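Two-arm bagging cell – project report
Garnstead shared workshop, bench build
20 July 2026

1. What we set out to do

Take veg out of a basket and put it in a plastic bag, with two small arms working together. One picks, the other looks after the bag. Sounds easy. The brief allowed us 115 hours of bench time and we used all of it, most of it on the bag side.

2. Build

Both arms sit on one black rail at the front of the table, light panels on the other three sides. We called the controller Flerkano (name came off a list, no meaning). The rail plate was drilled by hand and the first one came out 2 mm off at the left end, so the arm leaned and every calibration we did in the first fortnight had to go in the bin. Second plate was done on the workshop mill. Should of done that first.

Cables: left slack on purpose. First version had them tied tight to the links and the wrist connector pulled out when the arm reached across. Now they loop outside the arm. Ugly but no more pulled connectors.

3. Bench work

Picks are driven by hand and recorded, then replayed. Target was 100 clean recordings before trying any replay. Wrist camera for the grasp, fixed camera for everything else.
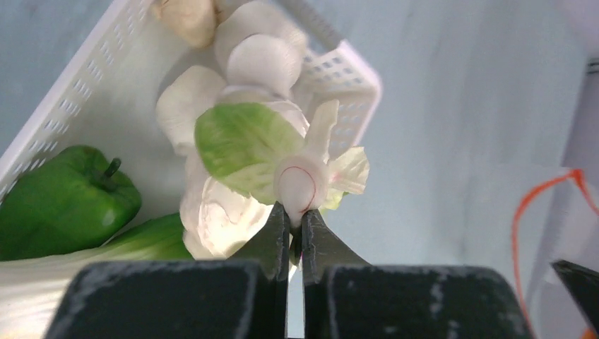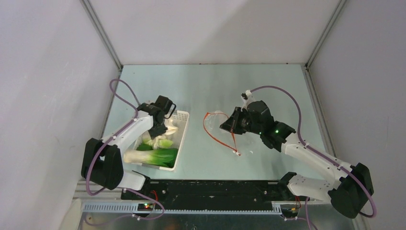
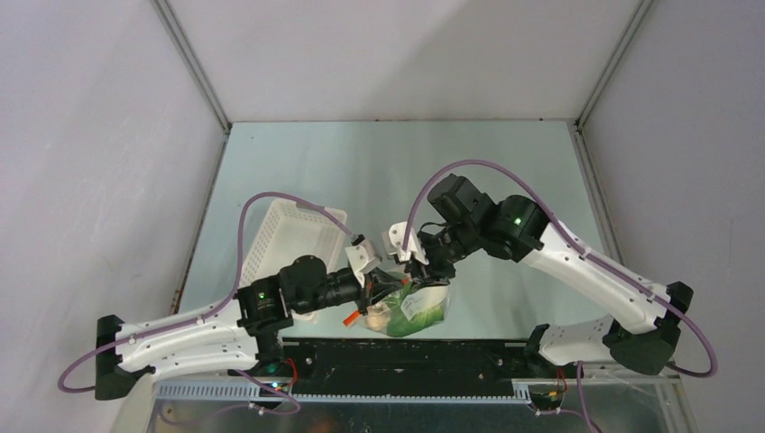 Fig. 1–3. Wrist view with an artificial vegetable in the gripper; left gripper at the basket, right one lowered on the bag; both arms in the middle, right one holding the top of the bag.

4. Problems

Clear plastic. The fixed camera is bad at it, the edge of the bag comes and goes depending on the lamps. Tried turning the lamps down, helped a bit, then the wrist camera got noisy. Put them back up.

Bag mouth. Closes again as soon as you let go. The holding arm has to stay put the whole time – so it cant help with anything else.

Leaves. Round things are fine to grip from above. Leafy ones bend and teh fingers need to go lower, down to the stalk.

5. Cost

Total spend 435 pounds, not counting the motors, which we had on loan under the Stesuvgate scheme. Biggest single item was the rail and plate (both plates, sadly).

6. Still to do

Softer finger pads. A stand for the bag. Proper strain relief at both bases. Replay code needs tidying before the October hand-in, at the moment it stops dead if one arm drops a message and you have to restart both.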